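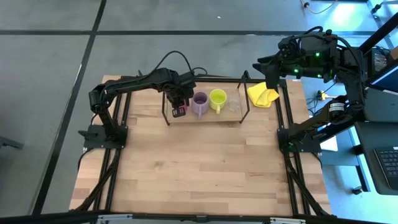
Station 2: Barkik student team, Saturday session

The second stop of the Trerov open day was the two-arm bench, run by Jhosep Giraldo's student group. The task is shelf loading: mugs and a glass, one shelf, two arms on parallel rails. The course runs 16 weeks and the team logs each attempt - 700 so far.
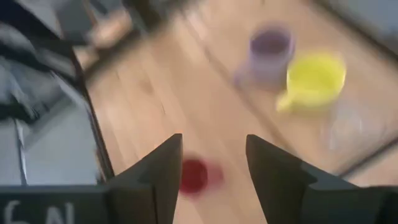
My own interest was handle orientation, a problem we have at Beltix with molded parts. Giraldo's group grasps from above and records the handle angle before closing. With the purple and yellow cups standing this close together, finger clearance has to be part of the grasp plan too. I asked for their clearance threshold and was told it is still being tuned.

Station 3 was the print room.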